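Clomer Work Room, First Floor: Tidy Table and Safe Surfaces Checklist, with my comments

Done in December, starting just after 9 in the morning. Same form as last time, but I've written a lot more in the comments because the boxes are tiny and I never feel a tick tells you much (sorry to whoever has to file it).

Key: OK = fine as found. ACT = needs doing. NA = doesn't apply.

1. Way in and walkways

1.1 Door opens fully and closes by itself: OK
1.2 Floor clear from door to tables: ACT
1.3 Mats flat, no curled corners: OK
1.4 Bags and coats on hooks: OK

Comment: the 1.2 problem is the box of spare Skudow chair feet, which has been living just inside the door since we changed the chairs. I stubbed my toe on it again! I've pushed it under the shelf for now but it wants to go down to the store. The mat is the new one and it's a big improvement, it stays put even when people come charging in from the stairs.

2. Lights, sockets and leads

2.1 Ceiling lights all working, no flicker: OK
2.2 Socket fronts whole, no scorch marks: OK
2.3 Leads kept off walkways: OK
2.4 Extension leads in date for testing: ACT

Comment: two of the extension leads have test labels I couldn't read, the ink has rubbed right off. They may well be in date, but I can't pass a label I can't read, so they're on the windowsill until they've been looked at. Please don't nip in and borrow one. Everything else was nicely tucked away and I was really pleased with it.

3. Tables

3.1 Stable, no rocking when leaned on: OK
3.2 Edges smooth, no chips or splinters: OK
3.3 Tops wiped down: OK
3.4 Weight limit label present: ACT
3.5 Pens and sharp bits stored in a holder: OK, see below
3.6 No food or drink on work surfaces: OK

Comment on 3.4: the Sartori tables came with a little label on the underside and one has dropped off. I've got a spare sheet somewhere in my desk and I'll stick a new one on when I find it.

Comment on 3.5: this is the one I moan about every time, so I'd better be fair and say when it's good. I do like the paper cup as a pen holder. It's cheap, it's easy to spot, and once the bottom goes soft you chuck it and get another. What I look for is whether the cup stands well in from the edge, whether it's top heavy, and whether marker caps are on. Put in too many long pens and they all lean the same way, and over it goes the first time somebody knocks the table. 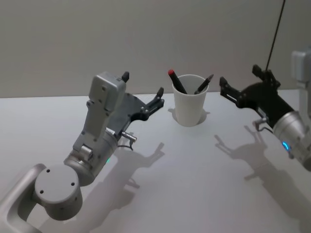
Item 3.5: cup with red-capped marker and black pen, towards the middle of the table.

I marked that one OK. The marker and the pen lean out opposite ways, which I'd much sooner see than both hanging off one side. My only niggle is the pen with its point up over the rim. I've had more than one biro in the palm reaching for something else, so point down, please, if it's a pen with a bare tip. It's advice and I haven't scored it, and I know some people will tell me the ink runs better one way or the other (we had that argument for most of a tea break last spring).

4. Storage

4.1 Heavy items on lower shelves: OK
4.2 Shelves fixed to the wall: OK
4.3 Scissors and blades in lidded box: OK
4.4 Cleaning sprays labelled and upright: ACT

Comment: one spray bottle with no label at all. It smelt of lemon but I'm not going by smell. Emptied, rinsed and binned. If you fill a bottle up from the big Sineck container, write on it what it is. There's a roll of labels hanging on the inside of the cupboard door for exactly this.

5. Fire and first aid

5.1 Exit sign lit: OK
5.2 Extinguisher in place, pin in, gauge in the green: OK
5.3 First aid box stocked: ACT
5.4 Paper and card kept away from heaters: OK

Comment: down to the last few small plasters again, plus a whole drawer of the enormous ones that don't suit anything. I've ordered more small ones. 5.4 was a fail last time, so thank you to everyone who shifted the card, the corner by the heater looks so much better.

6. Totals

Items looked at: 21
Marked NA: none

To do before the next round:
Chair feet down to the store
Extension leads tested and relabelled
Weight label on the Sartori table (me)
Label every refilled spray bottle
Small plasters into the box when they turn up

I'll pop back in to look at the leads and the walkway. The rest can wait for the next full check, and if you've swapped anything round before then, leave me a note on the clipboard by the door.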